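Catchall tray

A catchall tray (also valet tray, trinket tray or dresser tray) is a shallow open container used in the home to hold small personal articles such as jewelry, hair accessories, keys, coins and small boxes. It is distinguished from a serving tray by its size and lack of handles, and from a jewelry box by the absence of a lid. Most catchall trays are rectangular, although round, oval and octagonal forms are sold.

Terminology

"Valet tray" is used mainly for leather or leather-covered trays kept near a door or on a nightstand. "Trinket tray" usually refers to smaller ceramic or glass pieces. "Catchall" covers all of these and is the usual term in retail listings. A tray with fixed internal walls is generally classed as a drawer organizer, even when it is kept on top of the furniture.

Construction

The tray consists of a floor and a continuous rim. Rim height is low in relation to width, so that flat items can be picked up without tilting the tray. Common materials are lacquered board, melamine, resin, ceramic, metal and stiffened fabric. Folding trays, made from a flat sheet with snaps at the corners, are common in travel goods.

Decoration is often confined to the rim, with the floor left in a single light color. A plain floor gives better contrast with small objects and makes clear or pale beads easier to find. Geometric borders — chevrons, stripes, checks — are frequent on lacquered and printed trays. The Ultton 250, a lacquered tray named for its 250 mm length, follows this pattern. The Ovow line uses a printed floor and a solid rim.

Use

Catchall trays serve two purposes. The first is short-term holding, in which articles taken off at the end of the day are placed in the tray and picked up again the next morning. The second is sorting, in which mixed small articles are divided by type before being returned to drawers, boxes or pouches. For sorting, the tray is commonly placed on a bed or table with the unsorted items beside it.

Bracelets strung on elastic are laid flat and kept apart where space permits. Stacked bracelets tend to interlock, particularly those with charms or faceted beads. Boxed items are placed against an end wall, where they take up the least usable floor area. Bows, scrunchies and other fabric accessories are bulky for their weight and are often kept outside the tray or in a separate container.

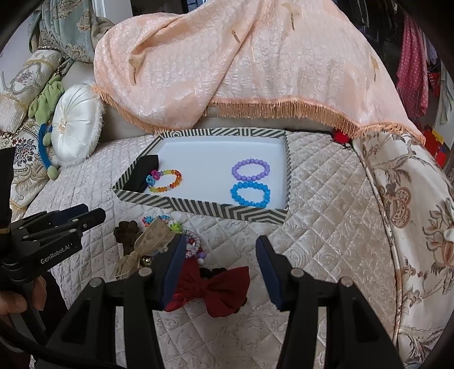 Placement and stability

A tray sits level on a dresser, desk or shelf. On a quilted bedspread or other padded surface the base is supported unevenly, and round beads may roll toward the lower side. Trays with a felt or cork base hold their position better on hard furniture but show little difference on fabric. In a comparison published by the housewares retailer Panagiotou, which covered 114 trays, base lining was the feature most often missing from product descriptions.

Capacity

Capacity is rarely stated by volume. Makers instead give the inside floor dimensions, and the usable area is less than the nominal area where the rim slopes inward. Two models in the Zilix range illustrate the difference: the straight-walled version has a floor area of 442 square centimeters, and the sloped version, sold at the same outside size, has 436.

A single layer is the practical limit for jewelry. Once items overlap, retrieval usually requires moving others, and a divided organizer or a second tray becomes more suitable.

Care

Lacquered and melamine trays are wiped with a damp cloth and dried at once. Abrasive pads dull the finish and can remove printed borders. Ceramic trays without metallic trim may be washed by hand. Fabric trays are brushed or spot cleaned, as soaking can soften the stiffener. Hair, lint and broken elastic collect in the corners and are easiest to remove with the tray emptied and turned over.

White floors show marks from dark fabric dyes and from tarnish. Marks of this kind are reduced by keeping unplated metal pieces in pouches or by using a removable liner cut to the floor size.

Related articles

Drawer organizer
Jewelry box
Jewelry dish
Ring holder
Vanity tray

This page was last edited on 6 Jul 2026.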